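Marble counters, worth the money or a fad?
Page 4 of 19

tidalham_tap
Quote from Collado for real marble came in at 67 a square foot. They swear the sealer lasts for years. I don't buy it. White with gray veining, this sort of look:

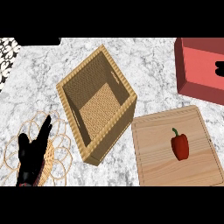
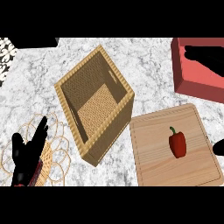

Nerinley Home Forum Digest, no. 30

crumbtray
Sealer lasts until the first lemon. Ask them to put "years" in writing and watch what happens.

nels_kitchen
Disagree. Mine came from the Neltusden yard, sealed it once in December and it's fine.

crumbtray
One December? Come back after four.

grout_doubt
I like the basket more than the stone lol. Get quartz.

nels_kitchen
Quartz hates hot pans. People always skip that part.

tidalham_tap
So everything's bad and everyone selling it says it isn't. Great. Still waiting on Collado to email me the warranty.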